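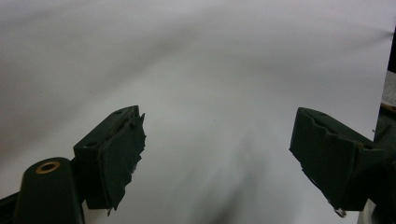
Fadime Altıntaş will open the Drakier party's two-day summer conference on Saturday with a speech on rents, bus fares and the future of the Hallutier rail yard. More than 1000 members have registered. The stage backdrop will carry no slogan this year.

Altıntaş, who was elected leader in April with 73 percent of the vote, is expected to call for a cap on rent increases and a public takeover of the yard. The site has been closed for seven years.

Her deputy, Sverre Boström, will speak on Sunday morning. He has pushed for lower bus fares but has said he wants the full costs published before any vote – a view not shared by the party's youth wing.

"People want to know what they will pay next year," said Perihan Yüksel, who chairs the youth wing. "We can fill in the rest later."

Delegates will also vote on a motion from the Kovalchuk branch to shorten the term of party leader from four years to two. Doğukan Duman, the branch secretary, said he expected a close result.

The conference ends Sunday afternoon.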